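Fotel conference interpreter set: a review after two peace seminars
By Treasa Ó Briain
2018-11-07

Our institute in Tatside holds closed seminars on frozen conflicts, with delegates from both sides of a border. In April we bought the Fotel set, with 50 receivers and two microphones, to replace an older one from Dondov.

The sound is clear. A former deputy minister spoke very fast about the ceasefire line, and the delegates at the back heard each word of the interpretation. The receivers have 21 channels, but we have never needed more than three.

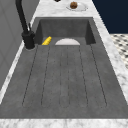

Grey sink unit with drainboard, set in a marble worktop.

My main complaint is the charging case. It holds only half of the receivers, so one has to change them over during lunch. Gemma Inskip, our senior interpreter, also finds the microphone button too stiff. When she wanted to cough, during a long statement on the return of refugees, she could not mute herself in time. 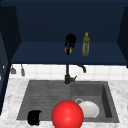
Vol. 21, No. 2
Page 55

The manual is translated badly. I had to write to the seller, Georgiev, to learn how to lock a channel, and for confidential talks this is the first thing one wants to know. The answer came in two days and was polite.

I would buy the set again for a meeting of this size. For a large public conference I would ask first for a second charging case, and I would try the button with my own thumb.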